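3.2 Surface reflectance and perceived glare on domestic work surfaces

Glare from horizontal surfaces in the home has been treated mostly as a matter of lamp placement. The office literature gives limits for the luminance of the source and for the ratio between the task and its surroundings, and these limits have been carried over to kitchens and home desks with little change. The difficulty is that an office desk is usually a matte, light gray surface chosen with the lighting in mind. A dining table used as a desk is not chosen that way. It may be varnished, oiled, waxed or covered, and its finish changes with wear.

Furukawa and Higuchi treated finish as a fixed property of the table and assigned one gloss value to each surface. We depart from that approach in two respects. First, gloss was measured at several positions on each table, including the edge nearest the user, where wear from forearms and cleaning is greatest. Second, objects lying on the table were left in place during the luminance readings. Folders, trays and panels with a partly specular finish can add a bright patch to the visual field even when the table itself is within the recommended range.

Measurements were made in homes in two areas, Medina and Flenditcombe. All readings were taken with the main ceiling light on and the blinds closed, so that daylight did not enter the comparison. Illuminance at the center of the table was set to 400 lux with a dimmable floor lamp where the ceiling light alone fell short. The lamp, a Carulis uplighter, was placed behind the seated position and directed at the ceiling. Readings were repeated at 1,000 lux to represent detailed work such as sewing or model making.

Luminance was recorded from the eye position of a seated adult. The meter was mounted on a tripod and moved through 3 heights, the middle one being the standard eye height used in Section 2. For each height, the highest luminance within the field was noted together with the mean luminance of the table. The ratio of the two is called the highlight ratio in what follows.

The highlight ratio behaved as expected on bare matte tables. It was low, changed little with meter height and was close to the value predicted from source luminance alone. On varnished tables it rose steeply at the lowest height, where the angle of view is more nearly grazing. The increase was larger at the worn front edge than the gloss readings would suggest. We attribute this to fine scratches running parallel to the edge, which spread the reflection into a band.

Objects on the table changed the result in a less regular way. A flat object with a smooth face and square edges produced two separate effects. The face returned a broad, weak reflection that moved with the observer. The edge returned a narrow, strong one that was often brighter than anything else within the field. Tilting the object by a few degrees was enough to make the edge reflection appear or vanish. Color had little influence on the edge reflection but did affect the contrast with the face, which was greatest for blues and dark greens. 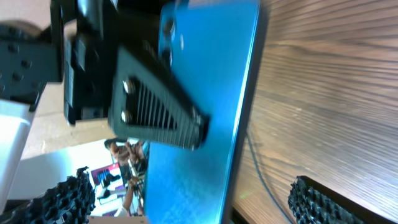 Figure 4. Pale highlight along the long edge of a tilted blue panel on a wooden tabletop.

The peak luminance in the dimmed condition stayed below 2,000 candelas per square meter on all varnished tables without objects. With objects present, this value was exceeded at the lowest meter height in both areas. Participants rated these conditions as more distracting, although few of them named the object as the cause. Most referred to the ceiling light.

Two limits of the procedure should be noted. The Jasta gloss meter used here has a flat base and cannot be seated properly on curved or rounded edges, so the edge values apply to the flat strip just inside the edge. In addition, the wood was not identified by species, and grain direction was recorded only as lengthwise or crosswise. Earlier work on floors suggests that grain direction affects the width of the reflected band. The present data are too few to test this for tables, and the two directions are pooled in Section 3.3, where the ratings are compared with the highlight ratio by meter height.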